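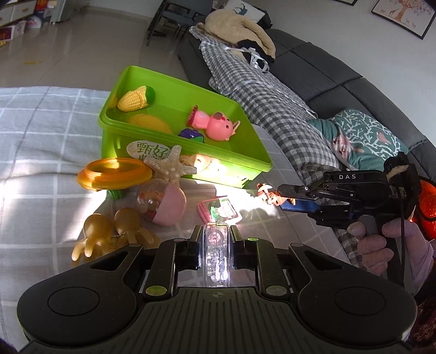 체크무늬 담요 위의 연두색 장난감 통과 자잘한 장난감들

작은 장난감 정리, 다들 어떻게 하고 계세요?

작성자: 봄날의소라
2024년 10월 11일 금요일

안녕하세요, 늘 눈팅만 하다가 처음으로 글을 올려 봅니다. 저희 집 거실 매트 위가 요즘 늘 이런 상태예요. 연두색 플라스틱 통 하나에 옥수수며 포도며 분홍색 캐릭터 인형까지 다 같이 넣어 두는데, 불가사리나 조개껍데기, 고리, 뚜껑 달린 캡슐 같은 것들은 어느새 또 밖에 나와 있네요. 제일 골치 아픈 건 말랑말랑한 문어 장난감이에요. 통 바닥에 깔려 있다가 다른 장난감이랑 먼지까지 달고 올라오거든요 ㅠㅠ

지난 5월에 Pinska 칸막이 상자를 하나 들였는데 칸이 너무 작아서 그릇 모양 장난감은 아예 들어가지를 않더라고요. 결국 지금은 단추 상자로 쓰고 있습니다. 여쭤보고 싶은 건 두 가지예요. 큰 통 하나로 계속 가도 괜찮을지, 아니면 종류별로 나누는 게 나을지. 그리고 끈적이는 고무 장난감은 어떻게 씻어서 보관하시는지도 궁금합니다. 아이는 네 살이고, 정리 시간은 저녁 먹기 전에 잠깐밖에 못 내요.

답변 3개

세모지붕집

저도 똑같은 고민을 2년쯤 했던 사람이라 그냥 지나가지를 못하겠네요 ^^ 결론부터 말씀드리면 통은 그대로 쓰시고, 그 안에 작은 주머니 두 개만 더 넣어 보세요. 저는 처음에 욕심을 내서 종류별로 여섯 칸을 만들었다가 일주일 만에 포기했어요. 네 살 아이한테 불가사리는 바다 칸, 포도는 과일 칸, 이렇게 시키면 정리하다 말고 다시 놀기 시작하더라고요(저희 애만 그런 건 아닐 거예요). 지금은 주머니 하나에는 손가락만 한 것들, 다른 하나에는 고무로 된 것들만 넣고 나머지는 몽땅 통에 쏟아 넣습니다. 주머니는 Clillen에서 나온 망사 세탁 주머니인데 한 장에 900원 주고 샀어요. 망사라 속이 비치니까 아이가 찾는다고 통을 뒤집는 일도 많이 줄었고요.

그리고 그릇 모양 장난감은 버리지 마시고 정리 도구로 쓰세요. 저희는 그릇으로 자잘한 것들을 떠서 통에 붓는 놀이를 하는데, 아이가 이걸 어찌나 좋아하는지 몰라요!
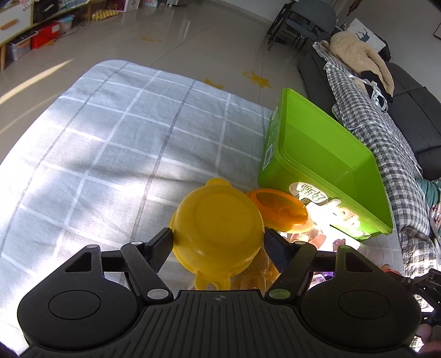

통은 똑바로 세워 두는 것보다 옆으로 눕혀 두면 아이가 밀어 넣기가 한결 수월합니다. 매트 위에서 입구 쪽으로 쓱쓱 쓸어 넣고, 다 들어가면 어른이 세워 주면 끝이에요. 바닥에 별 모양 스티커를 붙여 두고 "별까지 깨끗하게!" 하고 구역을 정해 주는 것도 꽤 잘 통했어요. 노란 별 몇 개면 충분하고, 저희는 30초 세기 놀이까지 곁들입니다. 물론 30초 안에 끝난 적은 거의 없지만요.

매트는 가끔 뒤집어서 밑바닥도 닦아 주세요. 과자 부스러기가 그렇게 많은 줄 몰랐어요.

도토리수프

고무 장난감은 미지근한 물에 주방세제 한 방울 풀어서 조물조물 씻고 그늘에서 말리면 됩니다. 드라이기 쓰지 마세요. 저는 쪼그라든 적 있어요. 햇볕에 오래 두는 것도 별로예요. 다 마르면 뚜껑 있는 반찬통에 따로 넣어 두세요.

캡슐은 안에 작은 게 들었으면 높은 데 두시는 게 좋겠네요. 어린 동생이 있으면 더더욱요.

느린오후

저희는 그냥 Eltholm 바구니 큰 거 하나에 다 넣습니다. 나누면 저만 힘들어요 ㅎㅎ 애가 크면 어차피 취향이 바뀌더라고요.

봄날의소라 (글쓴이)

다들 이렇게 자세히 적어 주셔서 정말 감사해요. 망사 주머니는 오늘 바로 주문했고, 통 눕히는 건 저녁에 당장 해 볼게요. 문어들은 일단 세숫대야로 보냈습니다. 세모지붕집님, 혹시 주머니는 어떤 크기로 쓰시는지 보시면 댓글 부탁드려요!

세모지붕집

제일 작은 거요. 중간 크기는 통에 넣으면 자리를 너무 차지해요.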